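Brostamell 소형 사이드 테이블 / 마블 패턴 화이트 상판 + 블랙 베이스

재입고 됐습니다. 5월 입고분이고 수량 200개. 지난번에 못 사신 분들 문의가 많아서 상세페이지 급하게 다시 올려요. 사진은 차차 추가할게요.

## 기본 정보

- 상판: 흰 바탕에 회색, 검정 줄무늬가 섞인 마블 패턴
- 베이스: 블랙
- 조립: 필요 (육각렌치 동봉)
- 품번: 3259
- 배송: 택배, 박스 1개

색상은 이거 하나예요. 올블랙 문의 주시는데 Brostamell 쪽에서 단종시켰고 다시 나올 계획 없다고 합니다. Stasumix 라인에 비슷한 게 있긴 한데 높이가 달라요. 그건 따로 올려놨으니 그쪽 페이지 참고.

## 상판

무늬는 제품마다 다릅니다. 줄이 진하게 가는 것도 있고 연하게 퍼진 것도 있고. 무늬 골라서 보내드리는 건 안 돼요. 포장을 다 뜯어야 해서요. 두 개 나란히 놓으실 분들은 무늬가 안 이어진다는 점 꼭 알고 주문해 주세요. 지난번에 이걸로 교환 요청이 몇 건 있었는데 무늬 차이는 불량 처리가 안 됩니다.

관리는 쉬운 편. 젖은 행주로 닦고 마른 걸로 한 번 더. 커피는 바로 닦으면 괜찮았고 하룻밤 놔둔 건 좀 남았어요 (매장 샘플로 해봄). 연마제 든 세제 쓰지 마세요. 매직블럭도 안 되요. 광이 죽습니다.

뜨거운 냄비 바로 올리는 것도 금지. 받침 꼭 쓰세요. 머그컵 정도는 그냥 써도 문제없었습니다.

## 크기 느낌

작아요. 작다고 계속 말씀드리는데도 4인 식탁으로 생각하고 주문하시는 분이 계셔서 또 적습니다. 컵 하나, 그릇 하나, 빵 봉투 하나 올리고 손 움직일 자리 남는 정도. 혼자 간단히 먹거나 작업대 옆에 두고 물건 잠깐 올려놓는 용도로 제일 많이 나갑니다.

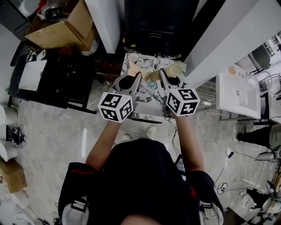
서서 쓰실 건지 앉아서 쓰실 건지도 먼저 정하고 고르세요. 소파 옆에 두실 거면 팔걸이 높이부터 재보시고요. 의자는 세트가 아니고 따로 팔지도 않습니다. 쓰시던 거 맞춰 보시면 되는데 팔걸이 있는 의자는 안쪽까지 안 들어갈 수 있어요.

벽에 바짝 붙이실 분은 걸레받이 두께 확인. 이것 때문에 상판이랑 벽 사이가 살짝 뜬다는 후기가 있었네요. 불량 아닙니다.

## 조립

설명서는 영어랑 포르투갈어만 들어 있어요. 한글본은 주문하시면 문자로 링크 보내드림. 순서만 간단히 적으면

1. 바닥에 담요 깔고 상판을 뒤집어 놓기
2. 베이스 올리고 볼트 전부 반만 조이기
3. 위치 맞춘 다음 대각선 순서로 끝까지 조이기
4. 둘이서 세우기

2번에서 하나씩 끝까지 조여버리면 나머지 구멍이 안 맞아요. 문의 제일 많은 부분. 전동드릴은 쓰지 마시고 동봉된 렌치로 충분합니다. 세웠는데 흔들리면 볼트부터 다시 조이고, 그래도 흔들리면 바닥 수평 확인해 주세요. 펠트 패드 여분은 볼트 봉투 안에 같이 들어있습니다. 봉투 버리지 마세요!

## 후기 중에서

> "작업실 세면대 옆에 두고 써요. 물 튀어도 닦으면 끝이라 편함. 배송은 좀 늦었어요." (Amândio Fonseca)

> "무늬가 생각보다 진한데 보다 보니 괜찮네요. 렌치가 너무 짧아서 손 아픔." (Khrystyna Melnychuk)

렌치 짧다는 얘기는 제조사에 전달했고 이번 입고분부터 조금 긴 걸로 바꼈습니다. 배송 지연은 죄송했어요. 이번엔 오후 2시 전 주문은 당일에 나갑니다.

## 같이 많이 사시는 것

- Zervas 원형 코스터. 상판 보호용으로 무난
- Elto 펠트 패드 대용량. 바닥이 마루면 추천

지금까지 1,000개 넘게 나간 제품인데 Elto 패드 같이 사신 분들은 바닥 긁힘 문의가 거의 없었어요.

## 교환 / 반품

조립 전이면 받으신 날부터 7일 안에. 조립하신 뒤에는 단순 변심 반품 안 됩니다. 박스는 버리지 말고 며칠만 갖고 계세요, 박스 없이 보내시면 상판 모서리가 거의 깨져서 옵니다. 파손으로 도착한 경우엔 사진 먼저 찍어서 문의 게시판에 올려주시고요. 박스 겉면이랑 파손 부위 둘 다 나오게. 모서리가 살짝 찍힌 정도면 보수 펜으로 처리해 드리거나 부분 환불 중에 고르시면 됩니다.

도서산간은 추가 배송비 있고 금액은 주문창에 주소 넣으면 바로 나와요. 매장 수령도 되는데 오시기 전에 꼭 전화 주세요. 창고가 따로라 바로 못 꺼내드립니다.

100개 추가분은 아직 통관 중. 들어오면 공지할게요.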